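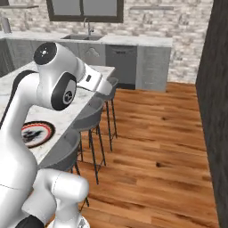

Who Checks the Kitchen Robot?

By Paula Filip

People who build robots love the word "safe." You will find it on posters, on boxes and in ads. When you see it, ask two questions. Safe for whom? And who checked?

A rule for a robot should be something you can test. "The robot must be careful" sounds nice, but how would you test it? Two people could watch the same robot and argue all afternoon. "The arm must stop when someone presses the red button" is much better. You press the button and you look.

Rules you can test

Last June I sat in on a meeting at Corstead, where Rania Chamoun writes the rules for robot arms that are learning to work in kitchens. Her first list had 200 rules on it. I asked how many had been tested, and the answer was five. She wasn't happy about that either, and she has been crossing out the mushy ones ever since.

One rule that stayed on the list is about space. Before an arm moves, someone has to work out everywhere it could reach, including places it isn't supposed to go.
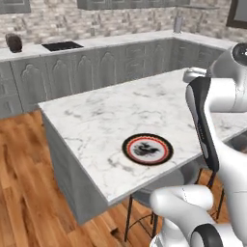 Keeping people out of an arm's reach is one of the oldest ideas in robot safety. In a factory you can put up a fence, and the fence does most of the work. A kitchen is harder. You can't fence off the place where people eat breakfast! Look how close the gripper hangs to the edge of the island, with a bar stool tucked under the overhang. A good rule has to say what the arm does when a person wants to sit there. Does it slow down? Does it stop? If the rule book just says "use common sense," I get grumpy, because a robot doesn't have any unless somebody builds it in.

Practice on a computer

Many robots practice in a simulation first. A simulation is a make-believe place inside a computer, a lot like a video game. Dropping a make-believe plate costs nothing and cuts no toes, so it's a sensible place to begin.

But be a little suspicious of the scores. Suppose a company tells you its robot did 1478 practice runs and 1105 went well. What counts as "went well"? What happened in the other runs? Good practice is to write that down before the first run, so no one can change the meaning of "well" later. 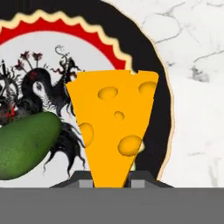
Testers also need to ask whether the practice objects are enough like real ones. Real food can be squashy, slippery or crumbly, and no two pieces match. The cheese in this simulation is a smooth golden wedge with round holes, like cheese in a cartoon. The cheese in my fridge is a bent slab with a dry corner. Picking up one doesn't prove a robot can pick up the other, so a fair rule asks for tests with real food too.

How hard may a robot squeeze? That needs a rule of its own, with a number in it and a way to measure the number.
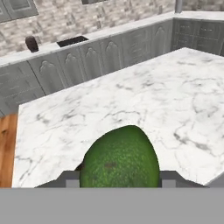 Gripper fingers on either side of a simulated avocado.

Try it yourself

Pick a chore, such as clearing the table, and write one rule for a robot that does it. Give the rule to a friend and ask how they would test it - if they can't think of a way, change the words and try again. Mine took several tries, and Rania still found a hole in it.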